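Speaker notes: Moving a small library without closing it
Fiona Dalgleish, Nirkbridge branch
Slot is 45 minutes. Talk for 20, leave the rest for questions.

Opening
Say who I am and where the branch is. Most of the room will know Pringle Street, so skip the map. Mention that we moved in February, in the heat, and that the old building had one working lift.

Why we stayed open
The Illero centre next door was shut for repairs and people had nowhere else to print forms. Council offered us a two-week closure. We said no and asked for extra trolleys.

Weeding first
We started on the shelves well before the boxes came. Anything damaged or superseded went. Large print stayed, all of it. Local history stayed, including the duplicates, and I will get asked about the duplicates. Answer: the second copies are the ones people borrow.

Labels
Coloured tape on the short end of every box, shelf number in marker on top. Don't write on the long side. Once the boxes are stacked against a wall you can't read it.
Pause here and pass the sample label around.

The catalogue
Hurkex is the system we use. We set up a temporary location called "In transit" and moved items in batches of one bay. Holds kept working. Returns did not, for most of a morning, and we wrote them in an exercise book and scanned them at 5 pm.

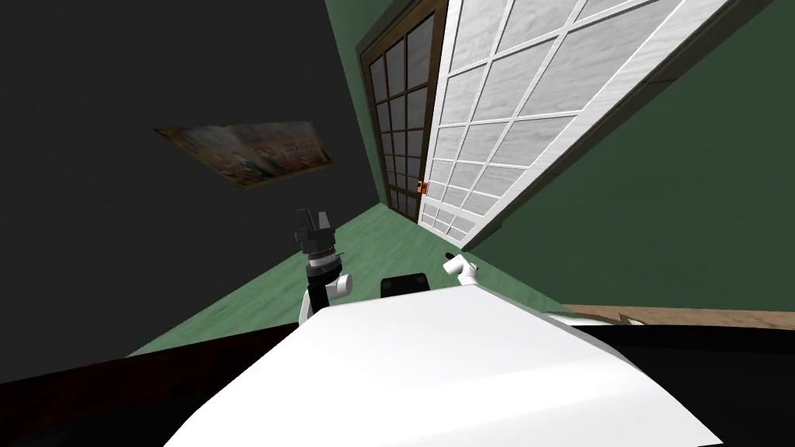 Reading time: 2 minutes

What went wrong
The children's shelving arrived with the wrong brackets. Picture books lived in tubs for longer than I'd like. Parents were fine with it, and a few asked if we could keep the tubs, so we kept some for the under-fives.
The after-hours chute at the new place is lower than the old one. Check the height before the bin is ordered.

Costs
Don't read out the table. It is in the handout. Say only that overtime was the part we underestimated.

Questions likely to come up
Insurance: covered by council, ask your own.
Casual staff: yes, same pay rate.
Would we do it again: yes, but in cooler weather.

Leave the contact slide up while people pack their things.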